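How to Reconcile Exchange Trades With Your Own Wallet Records

Sat 26 April
Filed under: Record keeping, Wallets

Most errors in a crypto tax file come from transfers. A coin leaves an exchange, arrives in a private wallet, and gets counted as a sale on one side and as income on the other. The software that imported both files has no way of knowing they belong together unless the amounts, the times and the transaction IDs line up, and they often don't.

The method below uses a spreadsheet. It works for any coin that has a public block explorer and for any exchange that lets you download a full history. It doesn't cover margin trading, futures or lending. Those need their own ledger.

Before you start

You need the following:

A complete export from every exchange account you have used, including closed ones
The public addresses of every wallet you control
A block explorer for each chain
A spreadsheet program that can handle times down to the second

Get the exports first. Some exchanges limit how far back a single download can reach, so a long history may arrive as several files. Telleo, for instance, splits its export by calendar quarter and puts deposits, withdrawals and trades in separate files. Holholm gives a single file with a type column. Keep the originals in a folder you don't edit. Work on copies.

Check the time zone of each file before doing anything else. The setting is often buried in the account preferences and the export may ignore it anyway. The safest test is to take one withdrawal, look up its transaction ID on the explorer, and compare the two times. If the gap is a whole number of hours, you have found the offset.

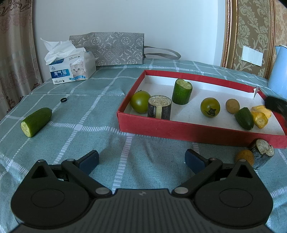

Step 1: Build one master sheet

Create a sheet with these columns, in this order:

Date and time (UTC)
Source
Type
Coin out
Amount out
Coin in
Amount in
Fee coin
Fee amount
Transaction ID
Address
Match
Notes

Paste each export into its own tab, then map its columns to the master sheet. Don't try to paste straight into the master. Column names differ between exchanges, and a field called "amount" may be gross in one file and net of fees in another.

Convert all times to UTC at this point. Store them as real date values and not as text. A quick check is to sort the column: text dates will sort by their first character and the order will look wrong at once.

For the Type column use a short fixed list. Trade, deposit, withdrawal, fee, income and adjustment are enough. Exchanges use many more labels than this, and each one should be mapped to one of the six. Write the mapping down in a separate tab. When Rodica Bucur rebuilt the ledger for our own accounts she found that the same exchange label had been treated as income in one year and as a deposit in the next, and the cause was a mapping that lived only in someone's head.

Step 2: Add the wallet side

Exchange exports show only what the exchange saw. Anything that happened between your own wallets has to come from the chain.

Open the explorer for the chain, enter the public address and download the transaction list. For account-based chains this is simple, with one address and one list. For chains that use change addresses, a single wallet may have used dozens of addresses, so export the history from the wallet software instead and use the explorer only for checks.

Never enter a seed phrase or a private key into a website or a spreadsheet to get this data. Public addresses, or an extended public key in your own offline software, are all that the job calls for. Note that an extended public key reveals the full history of the account it belongs to, so treat it as private.

Token transfers are usually listed apart from transfers of the chain's main coin. Download both. A token swap on a decentralized exchange will appear in both lists: the tokens in one and the network fee in the other, joined by the same transaction ID.

Step 3: Match the transfers

Sort the master sheet by transaction ID. Every withdrawal from an exchange to your own wallet should now sit next to the matching deposit. Put the same number in the Match column for both rows. Start at 1 and go up.

Then filter for rows of type deposit or withdrawal where Match is empty. These fall into four groups.

The first group has no transaction ID in the export. Match by coin, amount and time. The deposit must come after the withdrawal, and the amount should equal the withdrawal less the fee. If the exchange takes its fee on top, the amounts will be equal and the fee will be in its own row.

The second group has an ID on one side only because the exchange moved funds internally. Transfers between two accounts on the same exchange often never touch the chain. Match by hand and write "internal" in the Notes column.

The third group comes from batched payouts. An exchange may pay many customers in one transaction, so the ID is correct but the total on the explorer is far larger than your withdrawal. Look for your address in the list of outputs and use that amount.

The fourth group has no partner at all. Either you sent the coins to somebody else, or there is a wallet missing from your list. Search the receiving address in your email and old notes before you call it a payment. Telmo Garrido, who checks our guides, keeps a plain list of every address he has ever created with the month it was first used, and it has settled most of his open cases.

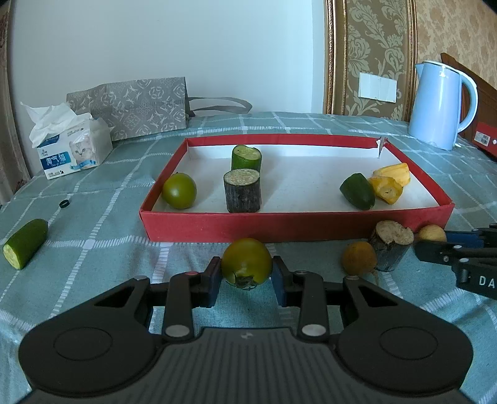

Reading time: 7 minutes

Step 4: Treat the fees the same way every time

A transfer between your own wallets is generally not a sale, but the network fee paid to move it is coin that has left your control. How that fee is treated depends on where you live. In some places the fee is a small disposal. In others it may be added to cost or left out. Ask a tax adviser which rule applies, then apply it to every row.

In the master sheet, keep the fee in its own two columns and never fold it into the amount. Suppose you withdraw 50 units of a coin and the fee is 2 units taken on top. The withdrawal row shows 50 out, with a fee of 2. The deposit row shows 50 in. Your holdings fall by 2, and the transfer itself nets to zero.

If the exchange takes the fee from the amount sent, the export may show 50 out and the wallet will show 48 in. Record the withdrawal as 48 with a fee of 2, and keep the original figure in Notes. Otherwise the two sides of the match won't cancel and the difference will turn up later as an unexplained loss.

Step 5: Run a balance check

For each coin, add all amounts in and subtract all amounts out and all fees. Compare the result with what you hold today across every exchange and wallet. Do it by source first and then in total. A total can be correct while two sources are wrong by the same amount in opposite directions.

Add a running balance column for each source as well. Sort by time and look for the first point where the balance goes below zero. You can't spend a coin you don't have, so a negative balance means a missing deposit, a wrong time or a duplicate withdrawal. Fix the earliest one first. Later ones often clear by themselves.

Small leftovers are common. Some exchanges display eight decimal places but store more, and conversion of dust balances is sometimes missing from the export. Set a limit under which you stop looking – a value, not a number of coins – and post one adjustment row per coin with a note saying why.

Common problems

Duplicate rows. These usually come from overlapping export periods. Don't remove rows just because time and amount are equal, as one order can be filled in several identical parts. Compare the trade ID if there is one.

Renamed or migrated tokens. Where a project swapped its old token for a new one, the export may show the old one leaving and the new one arriving with no link. Match them like a transfer and put the swap ratio in Notes.

Same ticker, different coin. Three or four letters are not a unique name. For tokens, add the contract address to the Notes column.

Scientific notation. Spreadsheets shorten very small numbers and may cut long transaction IDs made up mostly of digits. Format the ID column as text before pasting.

Unrequested tokens. Wallets on busy chains collect tokens that were sent by strangers. Don't try to sell or move them, and don't visit any website named in the token. List them on a separate tab.

How often to do it

Once a month is enough for most people. A person with 28 transfers in a year can do it every quarter. Save a dated copy of the master sheet after each balance check, together with the raw exports it was built from, and lock the rows you have already checked.

The next guide, due in May, covers cost basis methods and uses the same column layout. Corrections to this page can be sent to Nhi Diệp through the contact form.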